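Subject: Re: [kitchen-list] Rinsing before loading
Date: 16/05/2021

Orathai Srithong wrote:
> I've stopped rinsing altogether and so should everyone. Jodero tested
> it in January over 69 loads and the plates came out spotless. Rarkex
> tablets do all the work, and you can pack the plates as tight as
> you like.

Sorry, not convinced. Who ran the 69 loads, and what had been eaten off the plates? Jodero sells the tablets. I'd want to hear from someone who has left porridge on a bowl overnight.

I did 4 loads without rinsing and picked dried egg off the forks after every one. Maybe my water is harder than yours. Maybe the Rarkden is a better machine than my old thing.

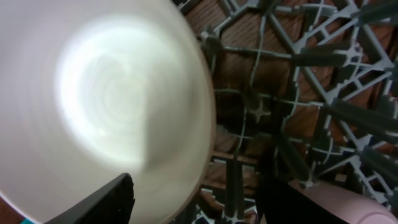 Packing tight is the bit I'd argue with most. A big round plate like the white one takes up a lot of room against a grey plastic rack, and those faint rings across the middle are where I'd look first for leftover sauce. Put another plate hard up against it and I can't see how the spray gets in.

Happy to be shown otherwise, but not by a tablet company.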